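Storage corner: do hooks and baskets get used?

Every February somebody forwards us an article promising that the right rack will end clutter for good. The latest claimed 1,531 readers had sworn by a hanging basket. We remain unconvinced. A basket holds things once a person has put them in it, and most clothes in this building go from shoulder to floor without stopping.

Indow sells a wire basket that hangs on a rail, and Dotavwood has a hook rack to go with it. Both catalogs show one scarf, neatly draped. Who owns one scarf? We'd like to see the same rack on a Sunday evening, with wet coats and a gym bag on it. Our guess is that a deep bin without a lid would beat either one – ugly, cheap and hard to miss.
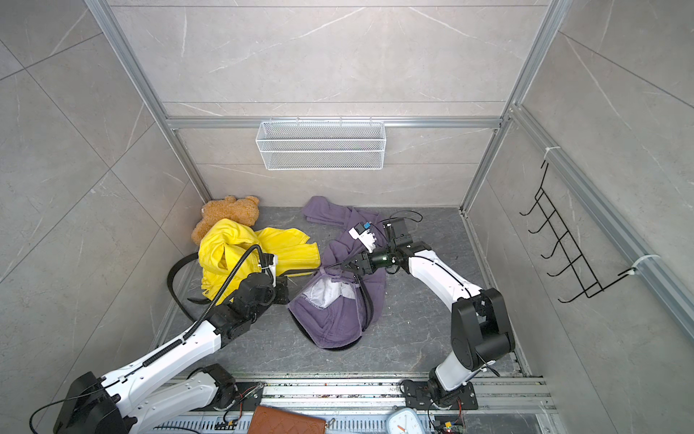 Nimolness Home Storage Club

Five hooks on the wall, an empty mesh basket on the rail, and the purple sweatshirt is still on the floor with the yellow thing and the long black strap. Even the teddy bear is half buried. Before anyone orders a second rack from Sobczak, try using the hooks you have for two weeks. If they're still bare after that, save your money.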